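Lusa Layout 4
Page design software for flyers, menus and newsletters

Lusa is a desktop program for laying out printed pages. It is made by Skovlow and runs on Windows and Mac. You start from a blank page or one of the 63 templates, drop in your text and photos, and export a PDF that a print shop can use.

Version 4 adds linked text boxes. When a story is too long for one column, the rest flows into the next box you choose, even on another page. Styles can now be copied between files, and the color picker keeps the last 14 colors you used.

Photos are placed at full size and cropped inside the box. The original file is left alone. Basic fixes such as brightness, contrast and straightening are built in. For heavier retouching, open the photo in your usual editor and Lusa will update the page when you save.
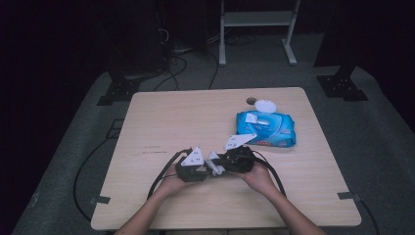
Can I open files made in version 2?

Files from version 2 open directly and are saved in the new format under a new name. Text boxes with custom spacing may need a quick check after conversion.

License
One license covers 2 computers used by the same person. School licenses are handled by Marlies Gasser at our Urnstead office.

Fonts
The Marti font family is included in four weights. Any other font installed on your computer shows up in the font menu after a restart of the program.

Delivery
Download only. The license key is sent by email after payment.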